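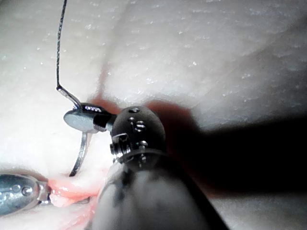 Figure 4. Curved needle held in the jaw, thread running up, second instrument at lower left.

Section 4. Setting up and running a suture session

This section is for members of the Griner student robotics club who have finished the bench lessons in Section 3. It covers one session at the Citach station, from power-up to the end of the recording. Two people are needed: an operator at the console and an assistant at the station. Do not run a session alone.

4.1 Before you start

1. Sign the bench book. Write your name, your partner's name and the number of the tissue piece from the label on the tray.
2. Check that the red stop button is out and within the assistant's reach.
3. Put on gloves and eye protection. Both people wear them, including the operator.
4. Fix the tissue to the pad with four clips. Pull it flat but leave enough slack that you can lift a fold without moving the clips.
5. Turn on the lamp and let the picture on the console settle. If metal parts show as plain white patches, turn the lamp down one step.

Note: Tissue pieces may be used for two sessions. After the second, they go in the yellow bin under the sink.

4.2 Homing the arms

1. Switch on the station, then the console. The other order gives error 49 and you will have to start again.
2. Press HOME. Both arms move up and back. Keep hands off the pad until the green light stays on.
3. Look at the cables where they run over the pulleys at the wrist of each instrument. Each cable must sit in its groove. If one is riding on a ridge, stop and call Halina Duda.
4. Open and close each jaw three times from the console.
5. Read the use counter for each instrument and write it in the book. An instrument is taken off at 2,000 cycles, even if it still feels fine.

Caution: Do not tighten the small screws on the wrist. They set the cable tension, and turning them ruins the calibration for everybody after you.

4.3 Loading the needle

1. The assistant cuts a length of thread as long as the marked line on the bench and lays the needle on the pad, using the long tweezers.
2. The operator brings the driver jaw down slowly and closes it on the needle. Leave the point and the thread end both clear of the jaw.
3. Turn the wrist until the needle stands close to a right angle to the jaw. A slanted needle will roll when it meets the tissue.
4. Lift the needle and check that the thread is not caught under the wrist.

Caution: Never adjust a needle by hand while it is in the jaw. Put it down, open the jaw, move the arm away, and begin again at step 1.

4.4 Making the stitch

1. With the second instrument, take a small fold of tissue next to the line you want to close. Lift it only as far as you need to see the entry point.
2. Place the needle point on the tissue and check its position on the console. The wrist throws a wide shadow, so plan your entry on the lit side.
3. Drive the needle by turning the wrist. Do not push it straight forward.
4. When the point comes out, hold it with the second instrument, open the driver and pull the needle through along its curve.
5. Draw the thread until the tail is short – a finger's width is enough – and tie off as in Section 3.

Note: If the tissue tears, let go with both instruments and move to a new place. Mark the stitch as failed in the book. Failed stitches stay in the recordings and are not to be deleted.

4.5 Saving the recording

1. Press STOP REC before you home the arms.
2. Name the file with the tissue number and your initials. Add nothing else.
3. Copy it to the Endura drive and wait for the check mark. The drive held 3,736 stitches at the last count, of which 1,178 had been graded.
4. Tell Steinar Kjærgaard if the drive reports that it is nearly full.

4.6 Shutting down

1. Drop the needle in the sharps box. The assistant says "needle in" and the operator writes it down.
2. Home the arms, then switch off the console and the station in that order.
3. Wipe the jaws with the blue cloths. Paper leaves fibers in the hinge.

Changes to this section go to Lindiwe Botha. Last revised 20 July 2018.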